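Ticket 2140
Opened by: Bernadette Kincaid
Subject: Labels printing two to a page again
Status: Open

Hi all, me again with the label printer! I closed my last ticket way too early, sorry. The Temesier driver update did fix the blank pages, but now every shipping label comes out shrunk, two on one sheet, with the barcode so tiny the scanner just beeps at me.

What I tried so far: turned the printer off and on (of course), reseated the roll, ran the calibration with the feed button held down for 5 seconds. The calibration strip looks perfect, nice dark edges, the right length and everything. So I'm pretty sure the printer itself is fine and it's something between the Lengyel order screen and the print dialog.
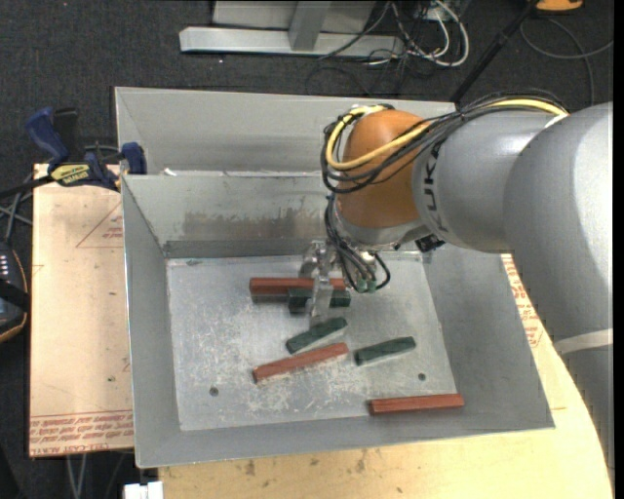
Then I printed the same label from my laptop instead of the packing desk PC, and it came out full size. Same order, same roll! The only difference I can find is that the packing desk has the paper size set to Letter, and when I change it to 4 inch it jumps back as soon as I close the window. I don't have admin rights on that one, so maybe that's why it won't stick?

Update, 22 December 2022: Fanano support had me delete the printer and add it again under a new name. Worked for 2 labels (I got very excited) and then went right back to Letter. I've saved both misprints in the tray by the desk if anyone wants to look.

Could somebody with admin rights log in and set the default for me? I'm printing from the laptop until then.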